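# 공개 시연의 날 자주 묻는 질문

Conditz 드루스데일(Drusdale) 작업동 / 최종 수정: 2026년 9월 14일

## 1. 어떤 작업을 시연합니까?

유연물 취급 작업입니다. 이번 품목은 은행잎 무늬가 인쇄된 반투명 메시 세탁망이며, 작업자가 핸드헬드 그리퍼를 양손에 하나씩 들고 조작합니다. 여기서 얻은 동작 기록은 Katene 양팔 로봇의 학습에 사용합니다. 얇은 천의 가장자리는 바닥면과 높이 차가 작아 손가락의 접근 각도가 파지 결과를 좌우합니다.

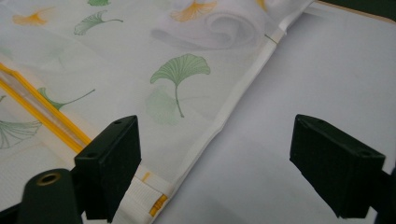
## 2. 방문 당일 로봇도 볼 수 있습니까?

오후 회차에 한해 Katene의 자율 동작을 공개합니다. 오전 회차는 핸드헬드 그리퍼 작업만 진행합니다. 회차별 정원은 12명이고, 신청은 Gevunwood 안내 창구에서 받습니다. 7월 공개일의 대기 명단은 이월되지 않습니다.

## 3. 기록은 얼마나 모였습니까?

세탁망 품목의 유효 기록은 1,021건입니다. 목표는 3,000건이며, 파지 실패가 포함된 기록도 별도 분류로 보존합니다. 한 회차의 시연은 약 9분입니다.

## 4. 작업대는 어떻게 구성되어 있습니까?

금속 프레임 구조물 안에 밝은색 목재 테이블을 두고 상판에 흰색 폼보드를 깔았습니다. 세탁망은 보드 위에 펼쳐 놓고 다룹니다. 그리퍼에는 구멍이 뚫린 회색 삼각형 금속판이 달려 있습니다. 관람 중에는 케이블을 밟거나 넘지 마십시오.
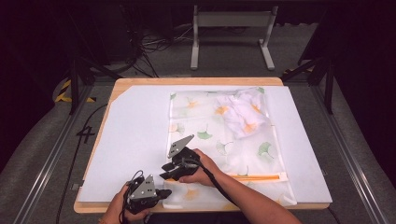 7월 공개일에 참석한 한 방문자는 사람이 직접 그리퍼를 쥐고 하는 작업을 로봇 시연이라고 부를 수 있는지 물었고, 손목의 움직임이 로봇 팔의 가동 범위를 벗어나면 그 기록은 어떻게 처리하느냐고 덧붙였습니다. 오전 회차의 공식 명칭은 '조작 기록 시연'입니다. 가동 범위를 벗어난 구간은 변환 단계에서 검출하며, 해당 기록은 학습 대상에서 제외합니다.

## 5. 그리퍼를 직접 잡아 볼 수 있습니까?

가능합니다. 시연 종료 후 체험 시간이 있습니다. 반지와 손목시계는 미리 빼 두십시오. 체험 중의 동작은 저장하지 않습니다. 만 14세 미만은 보호자가 동반해야 합니다.

## 6. 지퍼와 접힌 단 중 어느 쪽이 더 어렵습니까?

난도의 성격이 다릅니다. 지퍼는 손잡이가 작아 위치 오차의 허용 폭이 좁습니다. 접힌 단은 잡을 수 있는 구간이 길지만, 두 겹 중 한 겹만 잡히면 이후 동작에서 천이 틀어집니다. 현재 절차서는 접근 전에 두 손가락을 충분히 벌리고, 단의 방향을 확인한 뒤 닫도록 규정합니다. 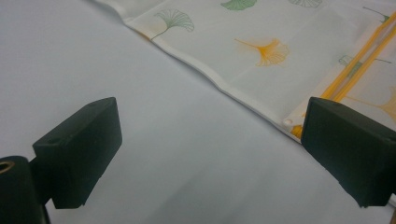 그림 3. 벌어진 그리퍼 손가락과 은행잎 무늬 천의 접힌 단

## 7. 촬영이 허용됩니까?

정지 사진은 허용합니다. 플래시와 삼각대는 사용할 수 없습니다. 동영상 촬영은 사전 승인이 필요하며, 신청서의 비고란에 용도를 기재하면 됩니다.

## 8. 취소는 어떻게 합니까?

방문 전날까지 접수 확인 메일의 취소 링크를 이용하십시오. 당일 취소는 Gevunwood 안내 창구에서만 처리합니다.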